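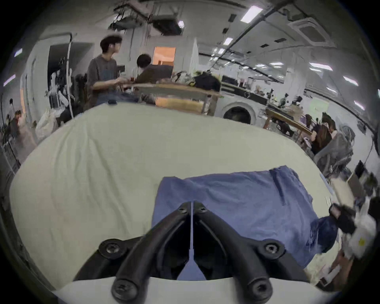

Quando será paga a quota do condomínio Wasenar?
A quota de setembro será paga até à segunda segunda-feira do mês, por transferência.

Início Atas Avisos Contactos
Pesquisar Escreva aqui Procurar

Ata da reunião, 19h00

Presidiu Kwabena Yakubu. Foi lida a ata anterior e aprovada sem alterações.

1. Contas. O saldo é de 3.247 euros. Faltam receber 582 euros de duas frações.
2. Portão. A proposta da Modise, de 541 euros, foi aceite - com um voto contra.
3. Limpeza da escada. Fica adiada até chegar a resposta da Skusham.

Contacto: administração Wasenar | © Condomínio Wasenar | Voltar ao topo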